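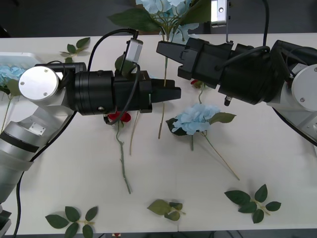
*Artificial flowers and leaves on the white tabletop.*

## Sestura mixed stems, bag of 25

I bought these from Lapointe in October to fill a vase in the front hall, where nothing living has ever done well. The bag holds 25 pieces, flowers and loose greenery together, and it cost $20 with shipping.

They arrive packed flat, so the petals need some work. I left mine spread out overnight and then went over the worst creases with a hair dryer on low. Most came good. Three of the flowers still have a fold I can't get rid of, and I've turned those to the wall.

Colour is close to what the website shows. Up close you can tell they're artificial, mostly from the edges of the leaves, but from the front door they pass well enough. There was no smell out of the bag, a nice change from the Trarnent set I had before — that one had to sit in the garage for a week.

The leaves are separate from the flowers, and a few popped off again when I pushed them into a narrow neck. A dab of craft glue fixed it. If you're using a wide vase, buy two bags. One looks thin.

Dusting is the usual nuisance. I use a dry paintbrush.

**Good:** colour, price, no smell
**Not so good:** creasing, loose leaves, no care instructions in the bag

I'd buy them again for the hall. For a dining table, where people sit close, I'd pay more and get the Faltuncombe ones.

3 out of 5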